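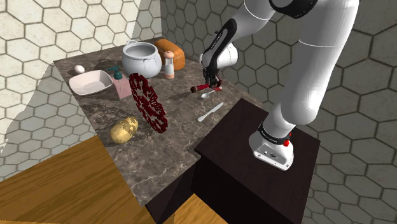
Sim render, arm at the marble countertop, red-handled utensil in the gripper.

July, 4.40 pm — civics hearing prep, notes to self + whoever opens the room tomorrow

Ran the mock hearing twice with the Brimcombe kids. Unit 3 strong on opening statement, falls apart on follow-ups. They answer the question they practised and not the one asked. Unit 5 much better, though two of them talk over each other when it gets to Charter rights and limits. Told them to pick who goes first before they sit down.

Timing: opener meant to be four min. Unit 1 went way over both runs. Cut the paragraph on the Senate, it repeats the brief anyway. Unit 2 finished early, could use a second case.

Question bank — now at 451, Graça Falcão sent the last batch over lunch. Lots of overlap between hers and the old Minhas set. Merged what I could. 88 still have no unit tag so they dont come up when you filter. Will do those tonight or not at all.

Davis wants the judges' sheet changed again. Fewer boxes, more room for comments. Fine by me, but the participation score has to stay on its own line or the totals go wrong like at Flellby. Old sheet is still in the blue binder, don't use it.

Transcripts: typed up run 1, around 3,541 words, mostly clean. Run 2 recording has a bad hum for the first bit, Unit 4 nearly unusable. Ask if anyone's phone got it.

Things that worked
— judge reads the question once, then slides the paper over
— one min of silence before answering. They hated it, answers improved anyway
— swapping units so they hear somebody else's topic

Didnt work: the buzzer. Too loud, put everyone off. Going back to the card.

Graça asked if follow-ups should be seen beforehand. I say no, Davis says a theme list is fair. Leaning his way for the younger group, topic headings only. Need to settle it before the next practise and write it in the rules, page 2.

To do: tag questions, reprint name cards (Unit 5 spelled wrong on two), book the big room, email Flellby re judges, find the other extension cord.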